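Mar 8, 2019

Gripper week, a thread! Been meaning to run the Drarkari fingers against the Aguirre ones since December and finally got both models loading in Plerklow without the sim falling in a heap.

Same arm, same kitchen table, same clutter, 300 grasps each. Only thing I swap is the fingers (and my coffee).
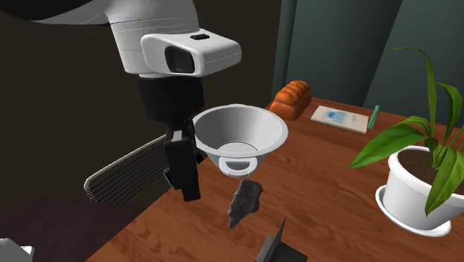 First up, Drarkari. Long skinny fingers, lovely for getting in beside things, but I had the friction set way too low and spent a whole evening blaming the controller. Sorry, controller.

After the fix: 186 clean lifts out of 300. Not flash, but I'll take it on default gains. Most of the misses were wide rims, where the planner picks an approach I'd never choose myself.
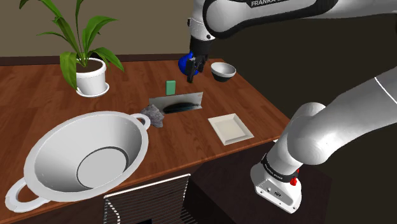
Aguirre run is still chugging along, so no number yet. What I'm watching is how much of the target the fingers hide. With that blue thing in the grip you can only make out its round sides, so a front camera's pose estimate has very little to chew on. Keen to try a second camera off to one side.

Also bumped the Uvudon controller to 6 retries per object. Probably too generous? It does love having another go at a bad grasp from the exact same angle.

If anyone's got sensible gains for thin fingers on round handles, my replies are open!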